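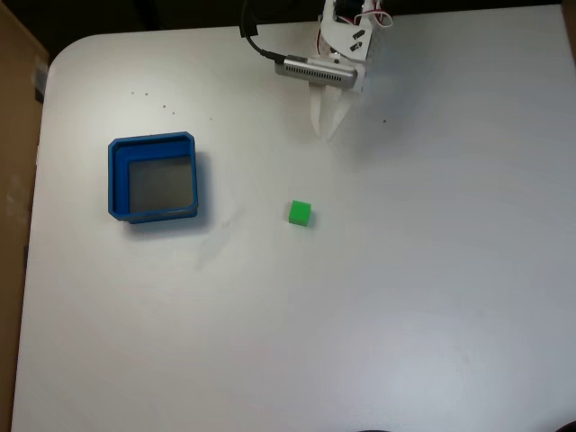
**Detlef Pfeiffer**

Speaker notes, "Taking the map out of Kindevlow"

Slot is 30 minutes with questions. Speak slowly. Water on the left side. If the clicker fails, ask Consuelo to press the arrow key.

## Slide 1: title

Good morning. My name is Detlef and I am level designer at Culta. We are a small studio and we make adventure games. Our last game is Kindevlow. Today I want to tell you how we removed the mini-map from it, five months before release, and what this did to the levels.

(Wait for people who are still entering. Do not make the joke about the parking, it did not work in rehearsal.)

## Slide 2: what the game is

For those who have not played it: you are a mail carrier in a mining town with the name Cuevas. One half of the town is above the ground and the other half is below. You carry letters, you talk to people, and after some time you understand that some of the letters should not be delivered. There is no fighting.

The game has 12 districts. In the early version each district had its own mini-map, in the corner of the screen, with a yellow dot for the next address.

Play clip 1 (no sound).

## Slide 3: the yellow dot

In July we had our first test with people from outside of the studio. Shigeru Nishimura, our producer, wrote down everything that the players said aloud. The file had 271 comments. I read all of them on one Sunday, with a lot of coffee.

Many comments were about the controls, and those we could repair quickly. What made me worried was something else. When we asked the players to describe Cuevas, they described the yellow dot. "I went to the dot, then there was a man, then I went to the other dot." One player had passed the big church clock six times and did not know that the town has a church.

I had worked on that clock for three weeks. So please understand that I was not neutral.

## Slide 4: first attempt, smaller map

We did not remove the map at once. First we made it smaller. Then players leaned toward the screen to see it. This was worse than before.

Then we made the map appear only when you hold a button. Most players held the button all the time. Emiliano Maldonado, who programmed it, showed me the input log, and it was one long line from the start of the session to the end.

(Show the log. Give them a moment, people usually laugh.)

## Slide 5: second attempt, the paper map

Next idea: a paper map inside the world. You stop, you unfold it, you look. It does not show where you are. I liked this very much and I still think it can be right for another game.

For us the problem was the part below the ground. The tunnels of Cuevas cross over each other on four levels, and on flat paper this became a drawing that only I could read. Damián Quintero, our artist, made nine versions. He was very patient with me. Version five is on the slide, it is beautiful and you cannot find anything with it.

## Slide 6: no map

So we took it out, and for one week the game was terrible. I want to be clear on this point, as talks like mine often jump over it. You cannot delete a map and keep the same level. Our streets were built by people who knew that the dot would help. Three corners in the miners' district were exact copies. The addresses had numbers but the houses did not show them.

If you remember one thing from this talk, take the house numbers. We put a number on every door, and half of the lost players were not lost anymore.

## Slide 7: what we changed in the levels

Go through this slowly, one click for each.

- **Street names are spoken.** When you receive a letter, the clerk says the street and one thing close to it. "Rope Lane, behind the bakery." We recorded 84 new lines for this. The actor had a cold on the second day and in the district of the wells you can hear it.
- **Sound below the ground.** Each tunnel level has its own noise: pumps, dripping, the wheel, and the deepest has almost nothing. Consuelo Usuga made all of them. Play clip 2 **with** sound, check the volume first.
- **Slopes.** Every street that goes to the post office goes up. We never say this in the game. Testers used it without being able to explain it.
- **The copied corners.** Damián gave each one a different color of wall and I moved the stairs.

## Slide 8: asking for directions

This was Emiliano's idea. You can show a letter to any person in the street, and this person tells you the next turn only. Some characters are wrong. One is wrong on purpose, if you did not bring him his newspaper.

We worried that players would be angry with the wrong answers. Some were. We made a compromise: children in the game are always right.

(If short on time, skip the newspaper story and go to slide 10.)

## Slide 9: accessibility

Some people really need the map. We received letters from players with memory problems, and also from a player who uses a screen magnifier. For them we kept a mode called "Guided," where the clerk walks in front of you. It is in the first menu and it takes away no achievements. I would do this part earlier next time. We did it in the last weeks and the clerk still gets stuck on the fountain.

## Slide 10: Kumby

Our next game is Kumby. I can say that it is on an island, and that I am allowed to show one picture of it. Please do not ask me for the date, Shigeru is sitting in the second row.

## Questions

Prepared answers, in case:

- *Did it cost more?* Yes. The recording and the door numbers were not in the budget, and we dropped a boat trip.
- *What about the speedrunners?* They are happy. They do not look at the town in any case.
- *Which engine?* Our own. Emiliano can answer, he is better at this.

Thank the organizers. Take the adapter with you.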